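Plomon: Aufräumset mit Flechtkorb und Würfeln geht an Kitas und Familien

Bilov, 25. April 2021 – Ein geflochtener Korb, ein paar farbige Würfel, ein freier Tisch: Mit dieser kleinen Ausstattung startet die Spielwerkstatt Gamage ihr neues Aufräumset Plomon. Ab sofort können Kindertagesstätten, Tagespflegestellen und Familien das Set bestellen oder im Laden der Werkstatt in Bilov ausprobieren. Die erste Auflage umfasst 1405 Sets, 146 davon gehen kostenlos an Einrichtungen im Umland.

Plomon richtet sich an Kinder ab zwei Jahren. Gespielt wird mit einfachen Aufgaben: Der rote Würfel kommt in den Korb, der blaue auch, dann wird wieder ausgeräumt und von vorn begonnen. Wir freuen uns riesig, dass es nach der langen Vorbereitung endlich losgeht! 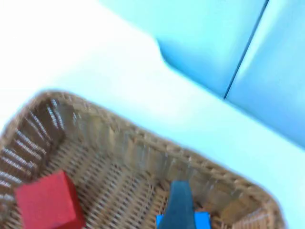 Moushumi Munshi findet, gerade das Einräumen werde oft unterschätzt: Kinder hätten am Hineinlegen mindestens so viel Freude wie am Bauen, und ein offener Korb lade viel mehr dazu ein als eine Kiste mit Deckel. Bei ihr zu Hause sei das Aufräumen inzwischen der Teil des Spiels, der am längsten dauere.

Viel Zeit floss in die Auswahl des Korbs. Seit November hat das Team verschiedene Formen verglichen, runde und eckige, hohe und flache. Die Wahl fiel auf ein rechteckiges Modell mit abgerundeten Ecken und geflochtenem Rand. Der flache Korb lässt sich auch von kleinen Kindern gut überblicken und passt in die meisten Regalfächer. Und er sieht einfach schön aus – auch leer auf dem Tisch. 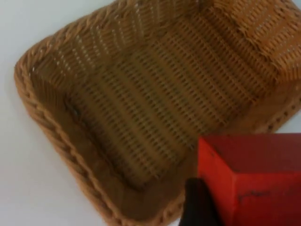
Der Korb aus der Nähe: gedrehter Flechtrand und Boden mit feinen Öffnungen.

Bei den Würfeln blieb Gamage bewusst bei kräftigen, einfarbigen Flächen ohne Aufdruck. So können Erzieherinnen und Erzieher eigene Regeln erfinden: nach Farben sortieren, Plätze tauschen, einen Würfel draußen lassen und fragen, welcher noch fehlt. Ein Begleitheft mit Spielideen liegt jedem Set bei. Es wurde gemeinsam mit der Elterninitiative Kekelance erarbeitet, die schon die ersten Muster mit großer Begeisterung – und manchmal auch mit sehr klaren Worten – begleitet hat.

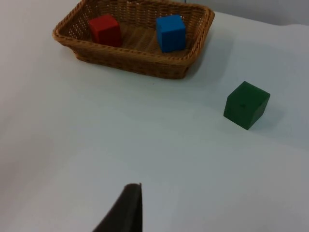 Rot und Blau liegen schon im Korb, ein dritter Würfel noch daneben auf dem Tisch.

Bestellungen nimmt die Werkstatt schriftlich und telefonisch entgegen, Artikelnummer 3901. Einrichtungen, die sich für eines der kostenlosen Sets interessieren, schicken bitte eine kurze Nachricht mit Anschrift und Gruppengröße. Einzelne Würfel und Körbe sind nachbestellbar.

Pressekontakt:
Spielwerkstatt Gamage, Bilov
Stichwort: Plomon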